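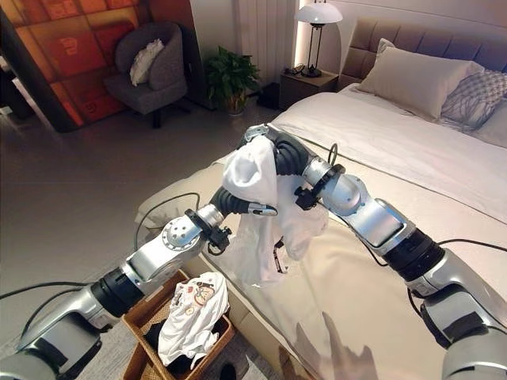 Print this page
E-mail to a friend

What Is a Salary Cap, and Why Can't My Team Just Buy Everybody?

My niece Ekua asked me this in July, right when all the football news was about who signed with who, and she was pretty steamed. Her favorite receiver had left for another team. "Why didn't they just pay him more?" she wanted to know. "They're rich!"

Good question! The team probably is rich. But in pro football there's a rule that says how much a team may spend on its players in a season, and every team gets the same limit. That limit is called the salary cap. A salary is the money you get paid for doing your job. A cap is a lid, like the cap on a bottle. Put them together and you have a lid on the pay.

Let's play pretend

Real football money has so many zeros that my eyes go funny, so let's make up our own league and pay everybody in coins. Our league has a team in Surkley and a team in Grerix and a bunch of others. The league says every team can spend 3,000 coins on players. That's the cap.

You're the boss of Surkley. (Congratulations! Your office has a squeaky chair.) The first thing you want is a great quarterback, the player who throws the ball. The best one around is a fellow named Issahaku, and he wants 700 coins. Ouch. But he's really, really good, so you say yes.

Next you want a fast receiver to catch what Issahaku throws. She – sure, it's our league, anybody can play – wants 400 coins. Okay, yes again. Then a big strong tackle to keep Issahaku from getting squashed, and he wants 400 too. You're having a great time. Then you look at your list and see you still need a whole defense, and a kicker, and a kicker's backup, and your pile of coins is shrinking fast.

That's what it's like to run a team with a cap. Every coin you give one player is a coin you can't give to somebody else. When Ekua's receiver left, his old team may have liked him just fine. They may have already spent their coins on other people.

Why have a cap at all?

Think about what would happen in our league without one. Say Grerix is a giant city with a giant stadium, and the owner has a bathtub full of coins. Grerix could buy the best quarterback, and the second best quarterback just to keep him away from you. They'd win a lot. That might be fun if you live in Grerix, but it would get boring for everybody else, and after a while I think it would get boring in Grerix too.

With a cap, the team with the bathtub and the team with the piggy bank get to spend up to the same amount on players. Fans in smaller places get a real chance to see their team win. It doesn't make everything even, though. Some teams are better at picking players, some have better coaches, and some have plain old bad luck with sore knees.

Is it fair to the players?

People argue about this one, and I go back and forth on it myself. A football player can't play for very many years, and it's a rough job. If a team would happily pay you more but the rule gets in the way, you might feel cheated. I would!

So players have a group called a union that speaks up for all of them. The union and the league sit down and work out the rules together, and that includes how the cap is figured. In pro football, the cap is tied to how much money the league brings in from things like TV. When the league makes more, the cap usually goes up. There's also a rule about the smallest pay a player can get, so a rookie doesn't end up working for peanuts. (A rookie is a player in his first year.)

Tricky stuff

My neighbor Yaw Sarpong coaches a youth team, and he loves the tricky part more than anyone I know. He'll talk about it over the fence until dinner gets cold. The tricky part is that teams don't always have to count the money when they pay it.

Go back to Issahaku. Suppose he signs for three seasons and you hand him a big bonus on day one, as a thank-you for signing. He gets those coins right away. But for the cap, you can count part of the bonus this season, part next season and part the season after that. It makes this year easier and the next years harder. And if you let him go early, the parts you haven't counted yet still have to go on your list! Fans call that "dead money," which sounds spooky. It means you're using up cap space on somebody who isn't on your team anymore.

Do all sports do this?

No. Football and hockey in the United States have what's called a hard cap, where the lid is screwed on tight. Basketball has a soft cap, with special rules that let a team go over, often to keep its own players. Major league baseball teams can spend past a certain line, but then they have to pay an extra charge called a luxury tax.

Try it yourself

Ekua and I made a game of it. Our team was called Starine, which was her idea. Write your favorite players on slips of paper and put a price on each one. Give everybody the same 3,000 coins (we used numbers on scratch paper, you'd need a lot of buttons) and take turns picking until your team is full. If you run out of coins before you have a kicker, you're in trouble.

Ekua ran out before she had a kicker. She said the quarterback could do it.

Print this page
E-mail to a friend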